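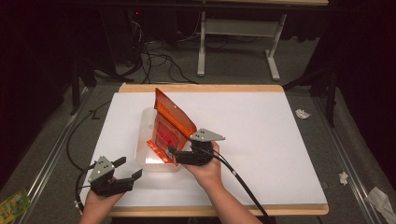

Veltonmont swap room adds a packing table

The materials swap room in Veltonmont will reopen in September with a longer table for sorting and packing, organizers said. The room takes in leftover plastic sheets, clear tubs, folders and other craft and office supplies and gives them out free to schools and clubs.

Karim Farah, who runs the room, said 1,353 items came through last season, most of them small. Plastic sheet was the hardest to store. It slid off the shelves, and the corners got bent when it was stacked with heavier things.

Sheets will now be sorted by color and folded or rolled into clear plastic tubs – one color to a tub where there is enough of it. Visitors can see what is inside without taking off a lid. Orange and yellow went fastest last season, Farah said, and he expects the same again. Clear sheet will be kept flat on the bottom shelf.

Each group may take up to 8 tubs per visit. Tubs should come back empty and clean. The room has 160 of them, bought with a grant from Kasell, a packaging firm in the town, and does not plan to buy more this year.

Eyvindur Vigfúsdóttir teaches art at the Pálfi school and has used the room for seven years. Her students cut the sheets into window panels and lampshades.

"We used to get a big bag of everything and spend the first lesson sorting it," she said. "With tubs I can just hand one to each table."

Donations are accepted at the side door from 3 p.m. Sheets with glue or tape on them cannot be taken – nor can anything smaller than a sheet of letter paper. Groups that want to reserve a color should leave a note at the desk when they drop off their empty tubs.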